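Workshop tips: getting along with a desktop robot arm kit

Monday's page again, and a long one, so do put the kettle on. Several of you have written in asking whether the Pladar arm kit is worth the money and the table space, and as I've now had one going for a good few weekends I thought I'd pass on what I've learned. It comes from Rolland, who sell it as a box of printed parts, a bag of motors, a power supply and more little screws than you'd think any one arm could need.

First of all, the building. The leaflet says you can do it in an afternoon, and perhaps you can if you have younger eyes than mine! It took me 2 evenings and most of a Sunday. Tip the screws into a muffin tin, one size to each cup, before you so much as pick up a screwdriver. A muffin tin has 12 cups and you'll be glad of nearly all of them. Don't do the screws up hard into the printed parts either. Stop when they feel snug and go back over the lot at the end.

Label each motor with a scrap of masking tape as you set its number. I skipped this (I was feeling confident, and the radio was on) and had to take the whole elbow apart again on the Sunday.

Clamping it down is where most people come unstuck. The arm weighs very little but it has a long reach, and when it stretches right out it will try to tip itself up. The clamp wants to be on a sound, straight edge of the table, well away from any joint in the top. Pop a bit of old leather or card under the jaw if you care about your table. Give the clamp another half turn after the first ten minutes of work, as it does settle.

Now for teaching it to pick things up. Start with something small, light and brightly coloured. A child's building block is just the thing. Lay a long strip of plain paper down the table and work on top of that: you can pencil your starting marks on it, the block shows up beautifully, and when you've made a mess of your marks you simply pull along a clean stretch. Lining paper from the decorating cupboard does very well, and mine came from Listuvwood Hardware at the end of a roll. Bring the gripper in slowly and low, and leave yourself a spare hand near the switch. 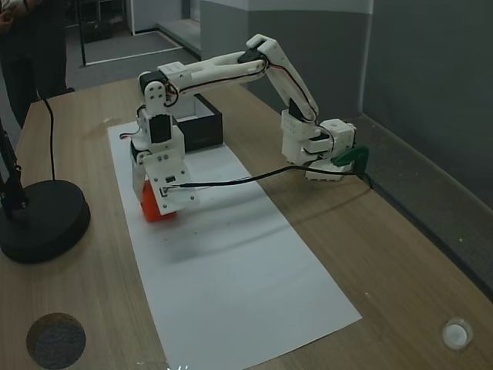

Words and workshop: the Fultdale Shed Page

With the forearm held out nearly level like that and the wrist dropping straight down, you get a good long reach across the table and still come down neatly over a little orange block. I keep coming back to that position. Do leave some slack in the cable to the gripper, enough for the arm to go as far as it can in every direction. A pulled plug at the wrist is a fiddly thing to put right.

Is it worth buying, then? For a patient person who likes making things, I'd say yes. The instructions could be kinder, and I'd have liked a spare motor in the box, but the parts went together well and it has been a great deal of fun. If you'd like a go before you spend anything, wait for September, when Rolland have told me they'll be selling the gripper as a kit by itself.

Next week: getting candle wax out of a wooden drawer.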